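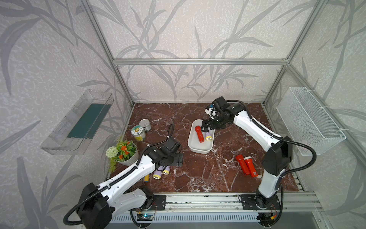

Lights out on the east side of Comley next week, and yes, they mean the whole night

Monday, October 21, 2019

The power company is finally swapping out the old gear at the Premetti Road substation, and almost 3,000 homes and shops will be without power from 10 at night until 5 the next morning. I live right in the middle of it, so I have been asking a lot of questions.
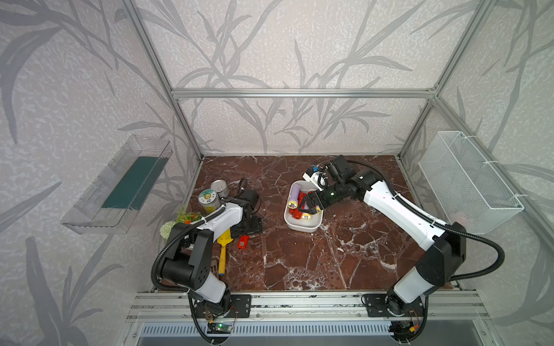

Pentti Huttunen

If you live east of the river you should have had a card in the mail by now. Mine came stuck inside a pizza flyer and very nearly went out with the recycling, so please go and check your pile! The card is yellow and it has your street and your date on it. There are two nights. Streets north of the school go dark first, and everyone south of it gets their turn the night after. My sister is three blocks away from me and has a different night, so we have already worked out who is cooking for whom.

I called the office on Friday and got through to a very patient woman in the planning department. She told me the switches at Premetti Road are 53 years old and that parts for them have to be made to order, which explains a lot about last winter. You remember the January outage. We were eating cold beans in our coats by the second evening. The new gear is supposed to let the crew cut power to a few streets at a time, so one fallen branch won't take out everybody from the bakery to the ball field.

Why do it at night? I asked that too. Demand is lowest then, and the clinic and the grocery store both said they would sooner lose a night than a day. The grocery store is bringing in a generator for the freezers. The clinic has its own already.

Now, about warnings. The town signed up for a text service called Flivlow back in May, and it will send you a message an hour before your power goes off and another when it is back. You can sign up at the library desk or by calling town hall. I did it on my phone while I was standing in line for coffee and it took no time at all. My neighbor did it the same day and got somebody else's trash pickup reminders for a week, so maybe check that your address is right.

People have been stocking up, of course. I stopped in at Arnaud Hardware on Saturday morning and the line was back to the paint counter. They sold 27 camping lanterns before lunch and had to call their other store for more. Flashlights were going just as fast, and there were kids in every aisle arguing over colors.

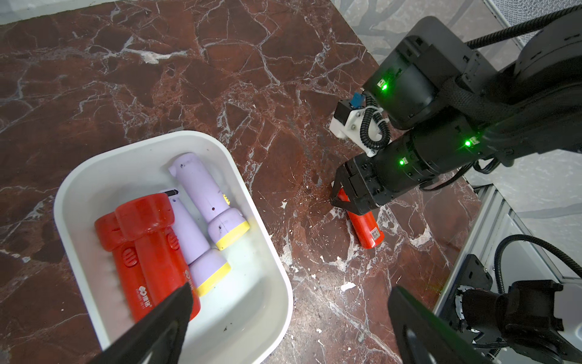 I came out with a pack of batteries and a bag of birdseed I had not planned on, and I still need to find the lantern from our last camping trip. It is in the garage somewhere. My husband says the attic. We will see who is right, and I would put money on me.

One thing I did not know until I called: if anyone in your house uses medical equipment that plugs in, the company wants to hear from you before Thursday. They have a list, and people on it can get a loaner battery unit brought to the door. So far 40 homes have asked. The woman I talked to sounded sure there are more of you out there, so if you know someone on your street who uses oxygen at night, knock on the door and tell them – the number is on the back of the yellow card.

The high school gym will be open both nights for anyone who would like to be somewhere warm and lit. It is on the west side grid and won't lose power. There will be cots and coffee, and pets can come if they are in a carrier.
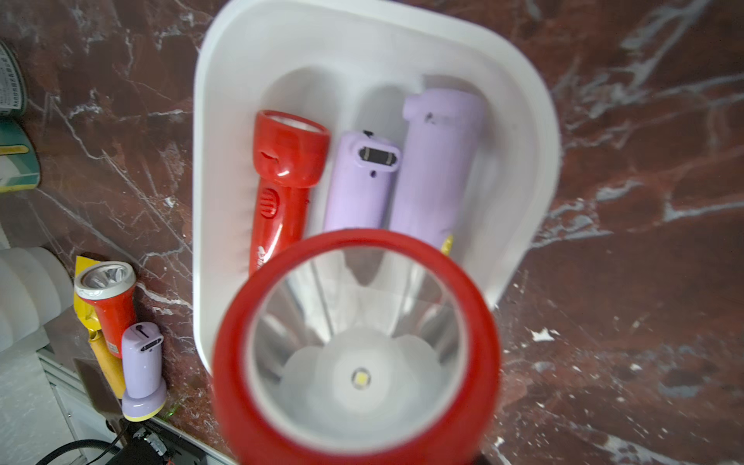
A few things to do before 10 p.m.

Charge your phone in the afternoon. Put a flashlight where you can reach it from bed.

Open the garage door by hand at least once this week, so you know how the release works. Mine was stiff as anything. If you leave for an early shift, park on the street.

Keep the fridge and freezer shut. Seven hours should be fine for most food if the door stays closed, the company says, and that goes for ice cream too.

Switch off space heaters and anything else you wouldn't want coming on by itself at 5 in the morning.

If it rains hard, both nights get pushed back a week, and Flivlow will text you about that too. The town hall phone line opens at 8 on weekdays for questions.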